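Picking by arm, six months in

I work in returns at Wetenton, where mixed goods come back from shops and have to be sorted again. Until April we did all of it by hand. A good sorter got through 500 items on a shift and went home with sore wrists.

Now the first pick is done by an arm. Tatsuya Okabe set ours up and taught four of us to run it. I was moved off the belt to look after two bins, so I spend less time lifting and more time watching, clearing jams and deciding what to do with things it leaves behind. Clear plastic is the usual one.

No one lost their job, but two people who left were not replaced. The pay for bin work is 40p an hour more. Renji Nomura went back to the belt after a month as he found the watching dull, and I can see why. It is also quieter. We used to talk all morning across the belt and I miss that.
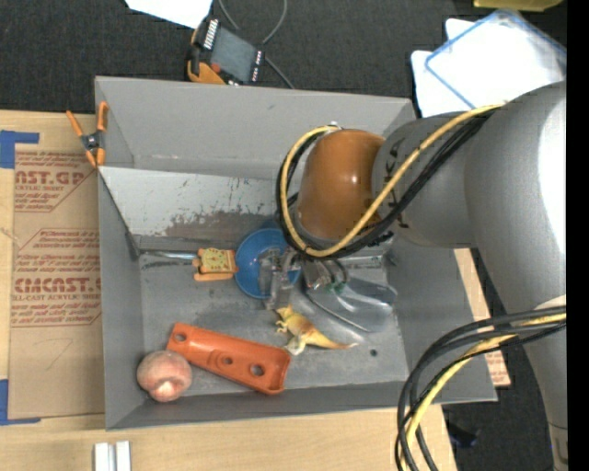 The gripper over a bin of mixed items, with the blue bowl under its fingers.

Next month they want each of us on three bins. I have asked for a stool.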